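4.2 Finger comparison on the counter task

Both finger sets were run on a Franka Emika arm under the same Kirine controller, with kitchen utensils and a sage-green ceramic cup on a butcher-block counter.
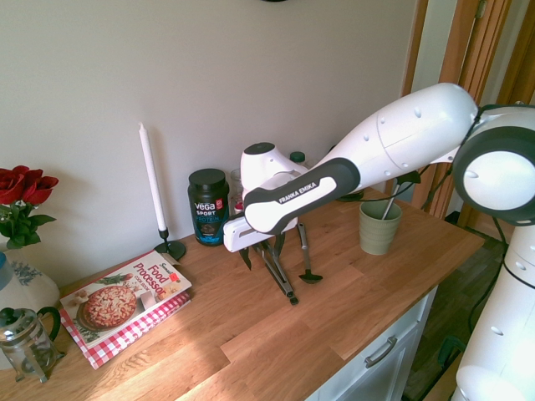

Grip force was held at 67 N for both sets. Thin metal handles were the harder case – small errors in approach angle moved the contact point toward the fingertip.

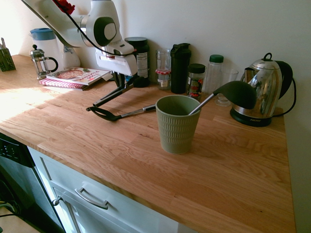 Figure 3. Gripper above the counter, with the slotted spatula lying flat and the ladle in the cup.

Wrist images were logged for all 1089 trials.
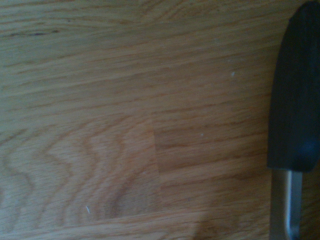 At close range the wood grain gave the Sarness depth estimator usable texture, though shadow remained a source of error.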